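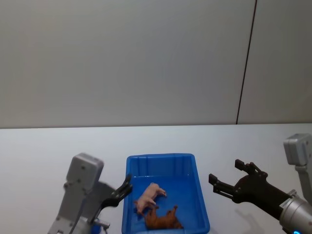 **berby_northsection:** With respect, the by-law does not say that. Section 4 permits the transfer of an unused interment right to a member of the holder's immediate family, and it makes no distinction between a casket lot and a columbarium niche. The office in Berby has applied it to both for as long as I have dealt with it. If the counter is now telling families that a niche must be surrendered to the municipality and repurchased, I should like to know under what authority.

---

**lotsandrecords**

The authority, as I understand it, is the revised schedule of fees and not the by-law proper. Niches sold under the pre-need plan were issued with a certificate that reads "non-transferable except by surrender." Casket lots were issued with a deed, which carries no such wording. The original poster should look at the document in hand before relying on Section 4. If it is a certificate, the wording on its face will be quoted back to the family.

I do not say this is fair. I say it is what will happen at the counter.

---

**berby_northsection**

A certificate cannot override a by-law. The schedule of fees is adopted under the by-law and is subordinate to it.

---

**executor_multel**

Thank you both. To clarify my first post, I am acting as executor for an aunt who held two niches in the Multel wall at Berby. One was used for my uncle. The second was intended for her, but her written wishes, made later, were for burial with her own parents in Plattner, and that has been carried out. My cousin now wishes to have the remaining niche placed in her own name.

I have found the paper. It is headed "Certificate of Interment Right" and has the non-transferable wording that lotsandrecords mentions. On the reverse there is a form titled "Assignment to Family Member" with space for two signatures and a witness. It has been left blank.

The fee quoted to me for a transfer was $230. The fee for surrender and repurchase would be the current price of a niche less the amount paid originally, and that is a considerable sum.

---

**lotsandrecords**

The form on the reverse changes my opinion. I was not aware that any certificates had been printed with one. It would be difficult for the office to maintain that no assignment was contemplated when it supplied the means of making one.

I would still draw attention to a practical point. The form was evidently meant to be signed by the holder in her lifetime. As executor you may sign in her place, but the office will require a notarial copy of the will or of the grant of probate, and it will not accept a photocopy certified by a bank.

---

**quiet_acre**

I must disagree with the advice given so far, or at least with its order. Before any question of transfer arises, the executor should establish whether the niche forms part of the estate at all. In many municipal cemeteries the interment right passes on the holder's death according to the cemetery's own order of succession, and the will has no bearing on it. In that event the right may already belong to all the children jointly, and your cousin cannot take it in her sole name without the written consent of her siblings.

Has she any?

---

**executor_multel**

She has a brother in Flaltero. He has no objection that I am aware of, although he has not been asked in writing.

---

**quiet_acre**

Then I would ask him in writing. A short signed consent, giving the section, wall and niche number exactly as they appear on the certificate, will save a second visit. I have seen a file held up for an entire winter because the consent referred to "Mother's niche" and the register showed her as holder of more than one.

---

**berby_northsection**

I accept the point about succession, but I would caution against volunteering difficulties which the office has not raised. The family was quoted a transfer fee. A transfer fee presupposes that a transfer is available. I would tender the $230 with the completed form and request a written refusal if one is to be given.

---

**quiet_acre**

That is an approach suited to a dispute. The executor is not yet in one. An executor also has duties to the beneficiaries which are not discharged by hoping that the counter clerk fails to ask. I would not recommend it.

---

**lotsandrecords**

I agree with quiet_acre on the consent and with berby_northsection on the written refusal. The two are not incompatible.

One further matter, which concerns the first niche. If your uncle's inscription was ordered as the left half of a companion plate, with the right half reserved for your aunt, the family may wish to have the plate replaced at the same time. The foundry accepts orders through the cemetery office only, and the cut-off for spring installation is in December. A plate ordered later will stand over to the autumn. Lettering must match the style of the wall, and honorifics are charged by the character.

---

**executor_multel**

It is a companion plate. I had not considered it, and I am grateful. I shall have to raise with my cousins whether they want their mother's name added in any case, with a line to indicate that she rests at Plattner. I believe the cemetery there has something similar for my grandparents' eldest.

---

**moderator_interments**

Commemorative wording for a person interred elsewhere is permitted at Berby, provided that the place of interment is stated. The request is made on the ordinary inscription form, and the proof must be approved by the holder of the right, so the transfer should be completed first. Please allow 31 days for the proof.

Members are reminded that posts in this section are the personal views of their authors and are not legal advice. The discussion of certificates in general has been raised in other threads, and I would ask that it be continued there.

---

**berby_northsection**

Noted. I would nonetheless ask executor_multel to post the outcome, as there are other families with the same certificate.

---

**executor_multel**

I will do so. The consent form has gone to Flaltero by registered mail, and I have an appointment at the office at 2 p.m. once it is returned.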